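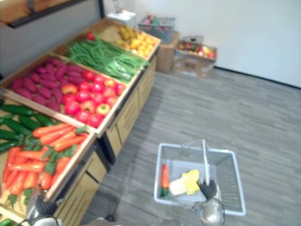

Basket work at the produce stand, Skutetti practice store. Right gripper on the handle, left gripper down by the carrots.

Print this page
E-mail this page

About Lakach

We write the rules for robots that work in grocery stores, and then we spend most of our week finding out whether those rules are any good. That second part is where the fun is! Our home is in Gwynne, in a building that used to sell flooring, and the biggest room in it is set up as a practice store we call Skutetti. It has shelves, bins, baskets, a checkout lane and a produce stand full of artificial fruit and vegetables. Robots come in, people come in, and the two of them try to get the shopping done together without anyone getting bumped, startled or blocked.

Lakach started with a simple complaint. A small grocery chain wanted to try a robot that could fill baskets for pickup orders. The machine came with a thick safety manual that covered voltages, emergency stops and how to lift the thing out of its crate. It had very little to say about a Saturday with the aisles full. Where should the robot put a basket down? Does it go around a stroller or wait? What happens when a child reaches into the same bin? The store manager had questions like these on a sheet of yellow paper, and that sheet (we still have it, in a drawer) became the first version of the Treter.

What the Treter is

The Treter is our book of working rules. It currently has 17 of them, grouped into chapters on moving, reaching, holding, putting down and stopping. Each rule is written so that a person stocking shelves can read it and know what to expect from the machine working next to them. Engineers use it too, and they get a set of test sheets to go with it, but the rule comes first and it has to make sense out loud. We read every one of them aloud before it goes in. If the reader has to go back and start the sentence over, it gets rewritten.

The Treter doesn't replace the law or the formal machine safety standards, and a store still needs to meet all of those. What we add is the layer on top: manners, habits, the good sense a new hire would pick up in the first few weeks from watching everyone else.

A few of the rules, since people always ask

Hold it where a shopper would hold it. Baskets have handles, bags have handles, and crates usually have cutouts. A robot that picks up a basket by pinching the rim may well manage it, but the people around it can't guess which way the basket will tip. When the handle is up, use the handle.

Know where the other hand is. We love this one. A machine with two arms tends to be programmed as if only the busy one counts, and the idle one drifts. Under the Treter, the arm that isn't doing the job has a place to be, close in and low, and the operator should be able to say where that is without looking.

Floor means floor. A basket set down on the floor is a trip hazard for as long as it stays there. The robot may rest it on the floor while loading, and it keeps a grip on the handle or stays within reach of it the whole time. It doesn't park a basket in the aisle and go off to look for onions.

Heavy and hard first, soft on top. Every bagger knows it. We were amazed at how long it took us to write down, with carrots, peppers and cabbages being so different from each other and from one week's delivery to the next. The rule now takes up 2 pages and we are still getting letters about squash.

Touch only what you take. When the robot reaches into a bin, it plans its reach so that it lifts one item and leaves the neighbors alone. Tomatoes suffer most here. We don't ask for perfection, and we do ask that the machine logs every extra item it moved so the store can check it.

Stop means stop where you are. No finishing the move, no tidy trip back to the home position. The gripper holds what it is holding and everything else waits for a person. We've argued over this one more than any other, and it has been reworded 6 times. The present wording is the shortest.

How we test

A rule goes into the Treter only after it has been tried in Skutetti, first with the aisle to itself, then with staff walking through, then with invited shoppers who have been told very little. The shoppers are the best part of the job. They lean, they double back, they leave carts at strange angles, they stop dead to answer the phone. One gentleman spent his entire session talking to the robot about soup. All of this goes into the notes, and a surprising share of it ends up in the rules.

Why artificial produce? It keeps its shape from one session to the next, so a bin can be set up the same way in the morning and again after lunch, and no one has to throw out a crate of tomatoes at the end of the week. It has limits and we say so in every report. A plastic carrot won't bruise, and it won't snap. So any rule that has to do with squeezing, stacking or dropping gets a second round with real food, bought that same morning, and the results are written up on a separate sheet. We never mix the two sets. Anything fit to eat afterward goes home with whoever wants it — there is usually a lively discussion about the mangoes.

We keep the layout honest as well. It would be easy to give a robot a showroom, with wide aisles and every item lined up facing front. Real stores have boxes on the floor at the end of a display, baskets left half full and bins with two kinds of vegetables side by side. Our setup sheets call for that kind of clutter on purpose, and they say which kind, so a visiting team can ask for the same arrangement next time and get it.

Every session has a floor lead and a stop holder, and those are two separate people. The stop holder has the stop button in hand and no other duties at all: no clipboard, no phone, no helping with the basket. We were asked once whether this was a bit much for a robot picking up a bell pepper. We don't think so, and the habit is far easier to keep if it never gets switched off for the small stuff.

Who comes to us

Grocers, mostly, and the companies that build machines for them. We also see a good number of school groups and one very dedicated retirement club that has been through the practice store often enough to correct us on the aisle numbers. Builders book Skutetti by the day. Grocers tend to come for the workshop, which has room for 10 people and runs from the morning coffee until late afternoon, with a long stretch in the middle where everybody gets a turn as a shopper, as a floor lead and as the stop holder. Wear comfortable shoes!

You don't have to own a robot to take part. Some of the sharpest questions we get are from produce clerks whose store is only thinking about it. They know which bins get picked over first and which corner everyone cuts, and they know what it's like to work all day beside somebody who doesn't look where they're reaching.

What we won't do

We don't hand out stickers. A store can say it follows the Treter, and we hope it will, but we don't certify machines and we don't rank them. If a builder tests with us, the results belong to the builder, with one condition that everybody signs before the first session: anything that could have hurt a person gets reported to us, in plain words, and we may share what we learned from it with the name left off. Several of our best rules got their start this way, and we're grateful to the teams that were open about a bad afternoon.

We also don't charge for the book. Anyone may copy it, print it, tape it up in the break room or change it to suit their own aisles. All we ask is that a changed rule is marked as changed. If yours works better than ours, please send it in. We mean it, and we have swapped out our own wording for a reader's more than once.

Where things stand

The next edition of the Treter is due in December. The big additions are a section on handing a basket over to a customer (who lets go first, and how does the other one know?) and a rewrite of the chapter on reaching, with new drawings. Drafts are pinned up in the front hall in Gwynne with a pencil on a string next to them, and visitors are very welcome to scribble. The handover section already has so many pencil notes that we had to put up a second copy.

Open afternoons are posted on the door and in the newsletter. Come by, pick up a basket and see what it's like to share an aisle with a robot. Closed-toe shoes, please, and leave the rolling bags at the front desk.

Page last updated 10/2/18

Print this page
E-mail this page

Related items
Treter, current edition: full text
Setup sheets for the Skutetti practice store
Duties of the stop holder (one page, large type)
Workshop booking and what to bring
How to send us a changed rule
Reader letters: more on squash
Directions and parking in Gwynne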